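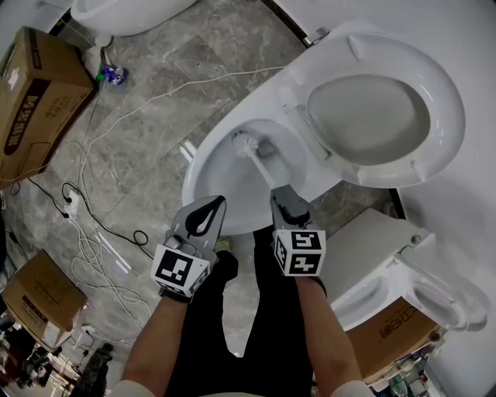

## Re: [Dremness-house] Cleaning the toilets, ground floor

Hello all,

Stela Lungu wrote:

> Can somebody write down how the toilets should be cleaned? Last month I found three different ways in use. Also, is it a problem that there are boxes on the floor next to them? I would like an answer before the November visit.
>
> Stela

Thank you, Stela. I try to answer in the same order.

For the brush: please lift both the seat and the lid first, and lean them back fully. Then put the brush head against the inner wall of the bowl and go around, starting high and finishing near the drain. The white brush with the long handle is good for this, you do not need to bend so much. Under the rim it needs more patience. I do it 2 times.

For the cleaner, I use the one from Hirora. Mr. Sârbu asked if we can take a stronger one, but I would prefer to wait for his price.

For the boxes: the cardboard with the Chinese printing can stay on the tiles for now, but please do not wash the floor with a full bucket near it. Use a cloth, well squeezed. The same for the corner where the bottles and small packages are standing. The toilet beside that corner is not for cleaning yet.

I did not understand one thing in the Dodside list. It says item 37 is "brush holder, wall". Do we have this, or should I order it?

With kind regards,
Ilinca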